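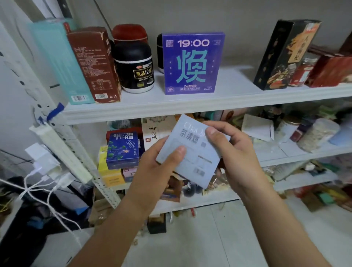

Reading the Box: Sorting and Labeling a Shelf of Packaged Foods
Packaging and Display, final project report
Jérémie Tanguy
Evley College, Sabatier Building
8 June 2026

1. Why I picked this

I have loved packaging since I was a kid who kept empty tea tins, so when our course asked us to find a real storage problem and work on it, I already knew where I wanted to go. Zodero is a small import food store ten minutes from campus. Most of its stock comes from China, and a lot of it is gift food: teas, candies, dried things in jars, boxes so pretty that people buy them without knowing what's inside. Behind the shop floor there's a stockroom where one opened pack of every product is kept as a sample, so the staff can look things up when a customer asks.

The sample shelf is the part I asked to take on. It's a white metal unit with perforated uprights (the kind where you can move the shelves up and down) and it was crammed. Cartons leaned on jars, little boxes sat on top of other little boxes, and the lowest level was a jumble. If a customer asked about something, whoever was working had to go back there and dig.

My question was simple: can a person who doesn't read Chinese find the right sample on that shelf quickly, using only what the packaging shows them plus a small label from us? I don't read Chinese either, beyond what I picked up this semester, so I was a pretty good test subject.

2. What was on the shelf

The sample set had 39 products when I made my list. I'm not going to reproduce the whole list (it's in the binder at the store) but I do want to talk about a few of them, because they taught me the most.

The one I ended up handling more than any other is a small square box in a pale blue-grey, with 茶清糖 running down the front in big dark grey characters. I think it's gorgeous. A faint cursive logo goes across the top edge and the lower half has small grey line drawings next to blocks of text. Word for word the characters are tea, clear, sugar or candy, and the store files it under tea candy. As a design it's calm and confident. As a thing to find on a crowded shelf it's hard! The color is so quiet that louder boxes pull your eye away, and with only the top showing you get that faint logo and not much else.

The opposite case is a purple square box with 19:00 in white across the top and a large teal 焕 in the middle. You can spot that one from the door. It also carries "NFC" and "30ml×7" near the bottom, so even without the language you have a size to go on. My guess was that the time on the box is meant as the hour you have it, and I loved that idea, but I couldn't confirm it and left it off the label.

Then there are the black jars. One has a glossy black lid and a label bordered in gold that reads 原品12黑. The number helps a lot. Almost everyone I tested called it "the twelve one" after a single look, so I put a big 12 on its shelf tag.

The tall cartons gave me trouble of a different kind. A turquoise one and a brown one were standing side by side, and what faced out was barcode and, on the brown one, nutrition table. That's useful information if you want to scan something and completely useless if you want to recognize it across a room.

And a clear plastic canister of pale flakes needed almost no help. People look straight through the plastic and remember what they saw. I came into this project as a box person and I'm leaving it with a lot more respect for clear plastic.

3. How I set up the work

I split the job into a looking stage, a sorting stage and a testing stage, and then mixed them up constantly, which my instructor says is normal.

For the looking stage I took every product off its shelf, held it at arm's length, and wrote down the first thing I noticed. Then I turned it slowly and wrote down the first thing on each side. It sounds silly, and it took two full afternoons, but those notes became the base for everything else. My entry for the blue-grey box says "quiet, vertical, tea word on top, drawings low." My entry for the purple box says "clock!!"

Each product got a card with these fields:

Main color, as a plain word
Biggest mark on the front (character, number or drawing)
Container type: box, carton, jar, canister, envelope
English name as used by the store
Allergen line, copied from the store's import sheet
Shelf position

I typed the cards into Posby, the free label program our lab uses. It handles Chinese and English on the same tag without shrinking one of them, and I tried two other programs that couldn't do that.

My budget was tiny. The store had a roll of 500 blank tags left over from an old price change and let me have them. I used far more than I planned to, mostly because I printed the first batch with gray text that looked elegant on my laptop and vanished under stockroom lighting. Lesson learned! Black text on white from then on.

4. Sorting

My first plan was to sort by type of food. Teas together, candies together, drinks together. That's how a grocery aisle works, and I assumed it would work here. It fell apart within an hour, for the reason that a stranger to the products can't tell which type they're looking for. A person comes into the back room with a description like "the dark jar with the gold on it."

My second plan was by color, and it looked fantastic. I have rarely been so pleased with a shelf. It was also a mess to keep up. Tall gift boxes ended up in front of envelopes, jars sat on top of cartons, and one brand's products were spread over three levels.

The third plan is the one we kept. Container type decides the level, and color decides the order from left to right. Tall cartons, large jars and gift boxes go on the higher shelf where there's room above them. Small boxes, flat packs, envelopes and small jars go below. Inside each group, dark packages go to the left and light ones to the right.

I also made a facing rule: the side with the biggest character or number faces out, always. Barcodes face the wall. If a package has two good faces, pick the one with more color on it.

The lowest level was the hardest. It holds soft and odd-shaped packages that slide over each other no matter what you do. I ended up using shallow trays cut from shipping cartons, and they work well enough, but I'd love to see someone solve this properly. It's the part of the project I'm least happy with.

5. The labels

Every product has a tag on the shelf edge directly under it. The tag has the largest character or number from the front, printed big, then the English name, then the allergen line. I went back and forth about adding pronunciation. The staff wanted it, and they were right, because customers ask. It's on the tag in small type now.

One thing I didn't expect was how much copying the characters would teach me. By the third week I could pick out 茶 (tea) on any package in the room, in any lettering, even the brushy calligraphy kind where the strokes run together. 糖 took longer. I still have to stop and look at it. I ended up making a one-page sheet of the characters that come up most, and it's taped inside the stockroom door.

6. Testing

My testers were classmates and two store employees. I read out an English name or a loose description, and they had to go find the sample and bring it back. I timed them on my phone before the sort and again after it, using the same list.

Added up over all testers and all items, the first round took 1,448 seconds of searching. I don't want to oversell the second round, because some people remembered things from the first. The total did drop a lot, and more importantly to me, people stopped picking up the wrong thing and walking back with it. The tea candy box went from the slowest find on the list to somewhere in the middle. I'll take it!

The items that stayed slow were mostly in the trays on the lowest level, plus one cream-colored box with vertical calligraphy and a small red seal. Two testers confused it with other calligraphy packages. A tag alone doesn't fix that. I moved it so it has a different color on both sides, and the next tester got it right away, but one tester isn't much evidence.

7. What I'd change

I would talk to the staff before sorting anything. I spent most of a week on plans that a five-minute conversation would have killed. They knew perfectly well that customers describe color and shape first.

I'd also measure the packages at the start. Twice I set a shelf height and then found a carton that didn't fit under it, and moving a loaded shelf is slow work.

The report was supposed to stay under 2,000 words and I had to cut a whole section on lids. Ask me about lids sometime. There's so much to say about them, especially the glossy ones.

8. Next steps

Zodero gets a big delivery of gift foods in October, and the sample shelf will grow then. I've left a stack of blank tags, the Posby file and a page of instructions for adding a product. The order is: hold it at arm's length, write the first thing you see, fill in the card, print the tag, find its level, slide it in by color. I tried the instructions on my roommate with a box of crackers from our kitchen and she had a finished tag in a few minutes, though she spelled crackers wrong.

Thanks to everyone at the store for letting me take their shelf apart more times than we agreed on, and to the lab in Sabatier for the printer.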